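Furkcombe Student Robotics Club Opens Hand-Held Gripper Project to New Members

FURKCOMBE, January 25, 2026 – The Furkcombe Student Robotics Club will take on 30 new members for its household manipulation project, in which students teach a robot arm to handle everyday objects by doing the tasks themselves with a pair of hand-held grippers.

The project, called Virkar, began last June. Students pick up, turn and set down ordinary things such as remote controls, cups and boxes while the movement of each gripper is recorded. The recordings are then used to train a control program for the club's two-armed robot, Nair, which has jaws of the same shape.

Members have logged 2896 recordings so far, covering 248 different objects. Most of the objects came from students' homes.

"We started with a joystick, and it was slow going," said Silviu Crăciun, who leads the project. "With the grippers in your hands you can show a task at close to normal speed. New members usually get a usable recording on their first afternoon."

Each gripper carries a cube covered in black-and-white square markers. Software written by club members reads the markers to work out where the gripper is and which way it is facing. Students working on Virkar rotate between recording, checking the data and training, and everyone is expected to spend time at all three.

Small hand-held objects are the current focus. A remote control is harder than it looks, said Ravindran Marar, the club's faculty adviser, as the robot has to hold it upright without pressing the buttons.

"Students find out quickly that their own habits end up in the data," Marar said. "If you always tilt your wrist to the left, so does the robot. They have had some good arguments over that."

The club plans to enter Nair in the student division of the Sivent Challenge in June. Teams in the division are given a set of household objects they have not seen before and are scored on how many the robot can pick up and place on a shelf within a time limit.

No programming experience is required to join. Members pay a fee of $200 for the year, which covers parts and competition entry. Students who cannot pay the full amount may ask the club for a reduced rate.

Applications can be picked up at the club office or requested by email. Students under 18 need a signature from a parent or guardian.
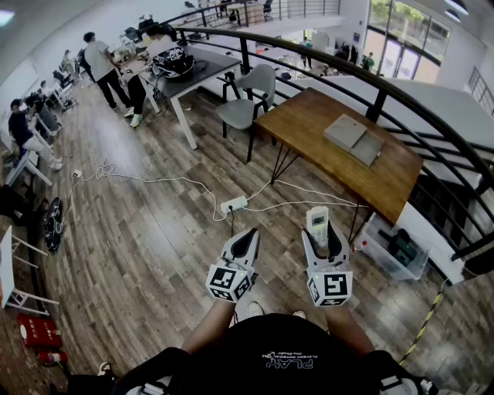
A device resembling a remote control held upright in one of two marker-tracked hand-held grippers.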